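About Marnarex

Marnarex sets up and looks after two-arm robot cells for companies that don't keep a robot technician on staff. We started in Nemdale with one customer and one cell. We now have 11 people and a second shop in Clutitside, and 17 cells under a service plan.

Most of our work is on one layout, which we call the Drakos cell: two arms on fixed bases, one shared table, and power and control gear kept off the work surface. We stay with one layout so that any of our technicians can walk up to any cell and know where to start.

A Drakos cell during setup, with tableware and roses as test items.

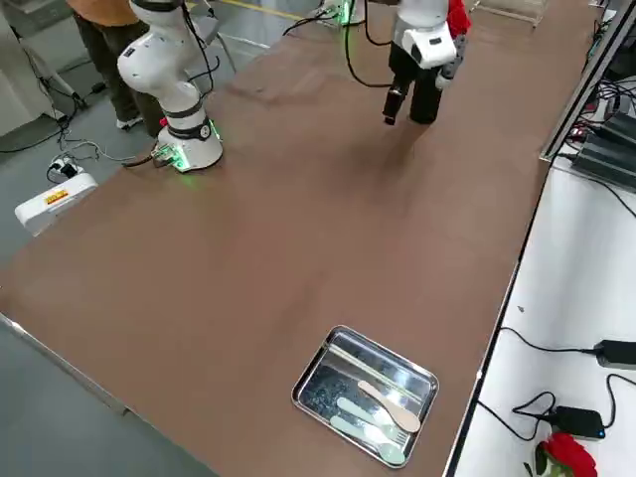
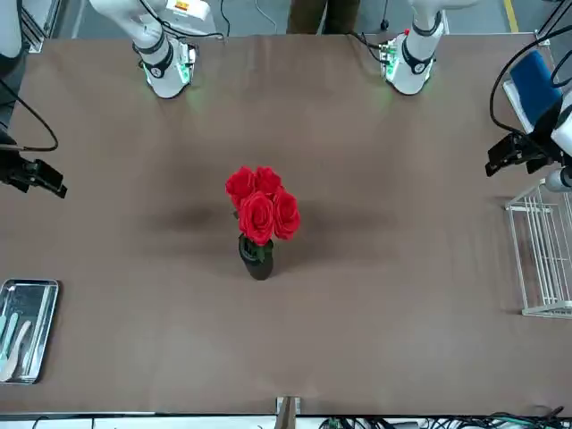
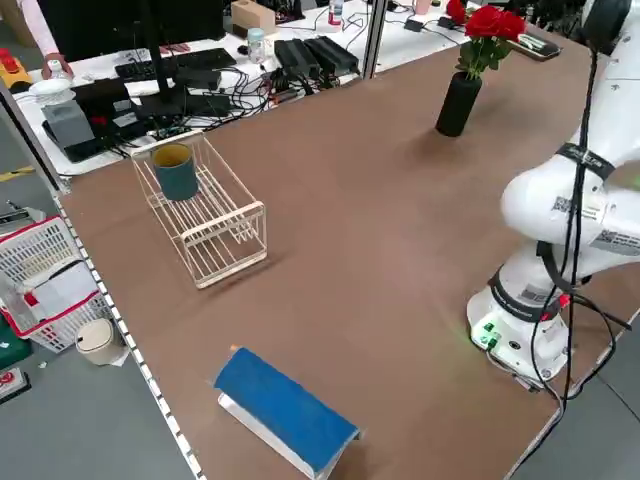 Setup takes eight working days. The bases are bolted down and leveled first, then each arm is run alone at low speed through its full reach. Cable slack is checked at every joint – a cable that is fine at rest can pull tight at the end of a move. Grippers are zeroed last, after the arms have run for 30 minutes.

After handover, we visit every cell on a fixed schedule. A visit covers base bolts, cable wear, gripper pads, the emergency stop circuit and a backup of the controller settings. Readings go into a log that stays with the cell, and the customer gets a copy. If a joint drifts past its limit, we swap the whole joint on site and repair the old one at the bench in Clutitside.

We do not sell arms or write production programs. Customers buy the arms directly and own all settings and logs.

Service plans run for one year. Current plan terms took effect 3/1/20. The Nemdale shop closes for inventory in August – repair calls go to Clutitside during that time.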